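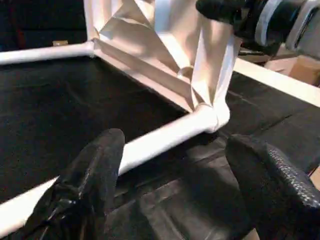 Learning to cook with less salt

In October my doctor told me that my blood pressure was too high for a person of my age, and that I should look at how much salt I eat. I was a little offended. I do not like crisps and I almost never put salt on my plate at the table. But when I came home to Sesterwood I took everything out of the kitchen cupboard and read the labels, and then I understood her better.

The stock cubes were the worst. I grew up in a house where one cube went in the soup, one in the rice and one in the beans, and I have kept this habit in every country where I have lived. The soy sauce was the second problem, and the third was the bread. I had never thought of bread as a salty food. I ate four slices of it every day.

The first two weeks were quite sad. I made a lentil soup without cubes and it tasted like warm water in which somebody had washed a carrot. I ate it for three days, as I had cooked a very big pot. After this I decided that I must learn to cook again from the beginning, and I bought a second-hand book of home cooking at the market for 30 crowns. It is an old book with stains on many pages, and I take the stained pages as a recommendation.

What helped me most was to fry the onions for much longer than I used to. Before, I gave them five minutes. Now I give them almost half an hour on a low heat with the lid half open, and they become brown and sweet. For the lentil soup I use 500 grams of onions, and it looks like far too much when you cut them. Add roughly 700 millilitres of water for each cup of lentils, a bay leaf, and one spoon of vinegar at the very end. The vinegar must not go in early or you will not notice it.

Lemon does the same work for fish and for green beans. For potatoes I have not found a good answer. I have tried dill, mustard powder and garlic, and I still miss the salt every time. If a reader has an idea, please write to me.

I also started to bake my own bread, with half of the salt in the recipe. The first loaf was flat and pale. It seems that salt also slows down the yeast, so the dough rises too fast and then it falls. Now I leave it in a colder place, on the windowsill in the corridor, and it behaves well.

My tongue has changed, and I did not expect this. Last month I ate the soup of the day in a café in Hjaltested, a soup that I used to love, and I could not finish it. I had to drink three glasses of water afterwards.

Next time I want to write about pickles, which I have not given up.

Contact | © The Slow Spoon | Back to top

This site uses cookies to remember your settings. By continuing to read you accept their use. Accept | Read more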